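Updated August 11, 2022. Will add more when I get a minute.

## Swap shelf FAQ, Stallach hall

**What is it?**
A shelf. Well, two shelves and a table by the back door. Bring something useful, take something useful. No money.

**Do I have to bring something to take something?**
No. Nice if you do, eventually.

**How many things can I leave at once?**
Up to 4. If you're clearing a whole house, email Kumiko Nomura first. In January we had 298 paperbacks turn up in one go and they sat in the corridor till spring.

**What do you take?**
Kitchen bits, toys, books, tools without a plug, craft stuff, plant pots. Clean please. Jigsaws only if you've done them and they're all there.

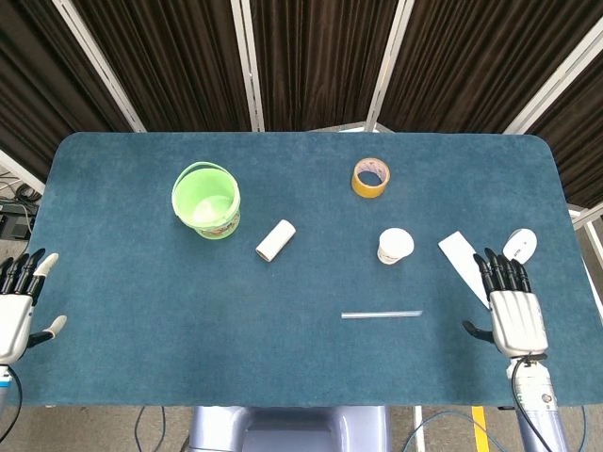
**What about craft stuff and odds and ends?**
Yes, always wanted, the Brito playgroup gets through loads. Part-used is fine. A roll of packing tape, a cardboard tube, a little plastic bucket with the label still on, all good. Paint only if the lid opens. Glue, no, it leaks on everthing.

**What don't you take?**
Anything electrical. Car seats, helmets, medicines, knives, duvets. Food goes to the Tretomo cupboard over the road, not us.

**Can you hold something for me?**
Sorry, no. Tried it, arguments.

**Is there a list of what's on the shelf?**
No. Changes too fast. Come and look.

**When can I get in?**
Whenever the hall is open. If the front is locked try the side gate, push hard, it sticks.

**Can I sell what I take?**
Rather you didn't. We can't stop you.

**I left something by mistake, can I have it back?**
If it's still there, yes. If not, put a note on the board. Somebody got their casserole dish back that way.

**Where do leftovers go?**
Ademir Sales takes a carload to the Lillonis charity shop when the shelves are full. They dont take books any more, so those stay with us.

**Can I help?**
Please. Mostly wiping things down and folding boxes. Put your name on the sheet inside the cupbaord door.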